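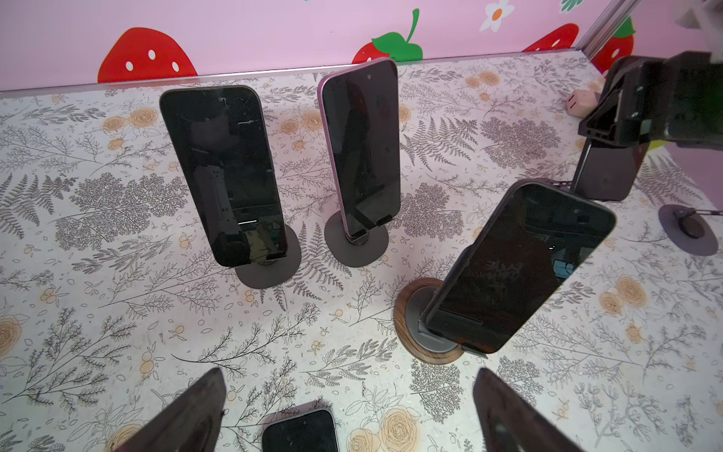 Figure 9.1 Phones on upright stands, with a patterned floor sheet and a printed back wall.

Library > Retail Practice > Store Display > Chapter 9

Filed under: Visual Merchandising, Course Texts

Search this book Enter keyword Go

Chapter 9
Backgrounds and Surface Pattern

A background affects how quickly a shopper can pick out an item. The two main factors are contrast and scale. Contrast is the difference in lightness between the item and the surface behind it. Scale is the size of the printed motif compared with the item.

Large motifs read as separate objects and compete with small goods. Fine line patterns blend into an even tone when viewed from farther away. Section 9.2 covers the Koyama method for measuring contrast. Section 9.3 applies it to 229 window layouts from the Plinditz survey.

Before reading on, review the lighting terms in Chapter 3. All light levels in this chapter are given in lux, with 300 lux as the base level.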